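## Written rules for two-handed gripper sessions: what do you enforce?

**arvo_lehtinen**

I'm writing the operator rules for hand-held gripper recording at our Lestesstead site. Up to now we have had a one-page note and a lot of habit. The tabletop work is soft items: cloths, film, artificial flowers, getting things on and off a table. Two grippers per operator, marker cubes, cables down the body.
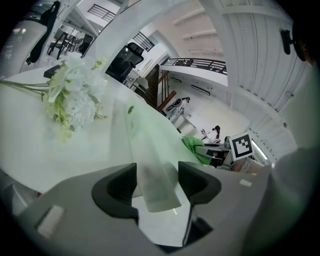
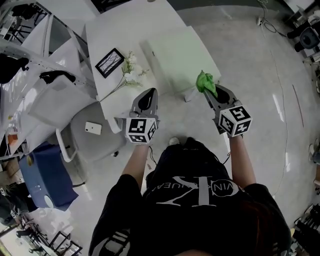 The last batch was 600 episodes and review threw out 69 of them. Most of the rejects were for things a rule could have prevented. Draft so far:

1. Every episode starts and ends with both grippers open and still for a slow count of two.
2. Cables are checked before each block. No loop hanging below the hip.
3. Nothing personal on any surface the operator can reach. Phones go in a drawer.
4. No one walks or sits within view of the gripper cameras during a block, unless they have signed the release form.
5. One grasp attempt, then up to two retries. After that the episode is marked failed and kept.
6. The operator does not talk to the reviewer during an episode.
7. The table is reset to the layout card between episodes.

I'd like to know what other groups have in writing, and which of these you think are wrong.

---

**tallpine**

3 is right and you should go further. We had phones all over the place, on chairs, on the table, next to the keyboard. Apart from the privacy side, a lit screen with a message on it gets through blurring more often than you'd like. Our rule is that phones stay outside the recording area, full stop. A drawer still gets opened between takes.

On 4, how wide are the lenses? With the ones we use you'd have to clear the whole floor.

---

**arvo_lehtinen**

Wide enough that it's a real problem. You get the stairs and half the office. Clearing the floor isn't possible here, it's a shared open space with desks, which is why I put in the release form.

---

**tallpine**

Then I would write it as "anyone with a desk in view has signed" and put the list on the wall. If the rule depends on the operator noticing who sat down behind them, it won't be followed. They're looking at their hands.

---

**lalit_nishad**

I ran collection at Vonlow for two seasons. Comments by number.

1: Good. Make it longer at the start than at the end. We align streams in Flisex and it wants a still stretch at the front. A count of two is tight if the operator counts fast, and they all count fast by the afternoon.

2: "Check" is not a rule. Say what is checked. Ours read: plug seated, strain relief closed, cable clipped at the waist, arms fully extended once with no pull on the plug. Then initial the sheet.

5: I disagree with the two retries. Allow one. The second retry is where people start doing odd things, like pushing the item against the table edge or steadying it with the other gripper. With thin film it's worse, they end up scraping at it.

7: Who resets? If the operator resets with the grippers still on, that motion needs to be either recorded as its own episode or done with recording off. Pick one. We lost a week to mixed files.

---

**quietbench**

Going to disagree with Lalit on 5. Scraping at thin film is how a person picks up thin film. If you cut it off at one retry you end up with a set where every film grasp worked the first or second time, and that isn't what the task looks like. We allow as many as the operator wants inside a time limit, and the label says how many attempts.

---

**lalit_nishad**

The label only says that if somebody counts. Who counts at your place?

---

**quietbench**

The reviewer, from the video, at double speed. It's dull but it gets done.

---

**lalit_nishad**

Fine if you have the reviewers. We had one and a half. I'd still rather the limit be the same for every item, so the operator doesn't have to remember a table of exceptions.

---

**arvo_lehtinen**

I can see both. What about splitting by item class? Rigid items one retry, soft items a time limit. The class would be printed on the layout card next to the item name, so they don't need to remember it.

---

**quietbench**

That would work for me.

---

**lalit_nishad**

Only if the card is where they can read it with both hands full.

---

**mags_rig**

Hardware side here. Things missing from the draft:

- **Marker cubes.** Wipe and inspect before each block. Any face with a lifted corner or a scuff across a marker means the cube is swapped. Don't let anyone tape over a corner.
- **Labels and stickers.** Asset tags go on the housing and never on the cube.
- **Pads.** Log the pad set number at the start of the day. Worn pads behave differently on cloth, and you will want to know which episodes had which pads.
- **Floor cables.** Run along a wall or under a cover. No power strip where the operator might step back. This one belongs under safety, separate from data quality.

That last point is the one I'd fight for. Your draft mixes the two kinds of rules. If someone breaks rule 6 you have a slightly worse episode. If someone breaks a trip hazard rule you have a person on the floor with a gripper in each hand and no way to catch themselves. Different list, different color paper.

---

**arvo_lehtinen**

Agreed, I'll split it. Do you stop the session for a safety item or fix it between blocks?

---

**mags_rig**

Stop. Anyone in the room can stop it. The episode in progress gets marked as aborted and nobody has to justify it.

---

**tallpine**

Same here, except we keep the aborted ones and don't send them on. Useful when you want to see what was going on at the time.

---

**ormond_k**

I'll be the unpopular one. We had a 14-item list and compliance went down every month. Operators initialed the sheet in one go at the end of the day. When we cut it to five lines the sheets started to be true again. You already have seven, Mags has added four, Lalit's version of rule 2 is four checks by itself.

Some of this doesn't need to be an operator rule at all. Floor cables are a setup job. Do it once, and have whoever opens the room confirm it. Pad set number can be scanned. Still stretch at the start can be enforced by software, it just doesn't start the episode until both grippers have been still.

---

**mags_rig**

I don't mind who does the floor cables as long as it has a name next to it. "Do it once" doesn't hold in a shared space. Chairs move and racks move, and then the cable has moved too.

---

**ormond_k**

Then daily, by the opener. My point is that it comes off the operator's sheet.

---

**lalit_nishad**

The software gate is a good idea, with one warning. Ours was so strict that people with a slight tremor couldn't start an episode. Two of our best operators. Set the threshold with real people holding the real weight at the end of a block.

---

**arvo_lehtinen**

How long are your blocks? I left that out because I don't have a good number. We have been doing 91 episodes in a block on light items, mostly because that was how many fit before lunch.

---

**lalit_nishad**

That's too many. We used time and ignored the count. Half an hour on, ten minutes off, grippers down on the stand during the break. If you set a count, people hurry.

---

**quietbench**

We do use a count, but a low one, and the operator can stop early with no note needed. Watch the wrists. The weight sits out in front of the hand and it adds up.

---

**tallpine**

Seconding time over count.

---

**ibarra_lab**

We published our internal sheet to our group wiki last December and people here know it as the Ibarra list. It has a line I haven't seen above, so I'll paste it:

> The operator begins each episode with the far hand positioned so that at least two faces of each marker cube are unobstructed by the body, the table, or the other gripper.

We added it after looking through 260 rejected episodes by hand. The largest group was one cube hidden behind a forearm or held too close under the table edge. It takes a minute to teach and operators pick it up quickly once they've seen their own bad footage.

On the background question, we don't try to hide the room. A cluttered background is fine for us and we move things in it on purpose. What we don't allow is personal items or unsigned people. So I would keep the tabletop strict (layout card) and say nothing about the rest of the room except for those two.

---

**ormond_k**

The wording could be simpler. "Start with two cube faces showing on each hand."

---

**ibarra_lab**

Yes. Ours was written by somebody who writes papers.

---

**arvo_lehtinen**

Second draft, after all of that.

**Room opener, daily**
- Floor cables and power strips clear of where the operator stands and steps. Name on sheet.
- Release list matches the desks in view.
- Phones and personal items out of the recording area, chairs included.

**Operator, each block**
- Plugs seated, cables clipped at the waist, arms extended once with no pull.
- Cubes wiped, no lifted corners.
- Pad set scanned.
- Half an hour at most, then ten minutes off with the grippers down. Stop earlier if you want to.

**Operator, each episode**
- Two cube faces showing on each hand at the start.
- Hold still until the start tone.
- Retries as printed on the layout card.
- Table reset with recording off.

**Anyone, any time**
- Can stop the session.

I dropped the rule about talking. I went back through the reject notes and couldn't find one episode that was lost to it.

---

**mags_rig**

Good. Add "report a dropped gripper." People put it back on and carry on, and the calibration is off for the rest of the day.

---

**ormond_k**

Eleven lines plus Mags. I'd still cut the cube wipe to once a day.

---

**mags_rig**

Per block. Fingers get on them when people swap hands.

---

**arvo_lehtinen**

Leaving it per block for now and adding the drop report. We start with this version on the next batch, and I'll post the reject notes in this thread once review is done with them.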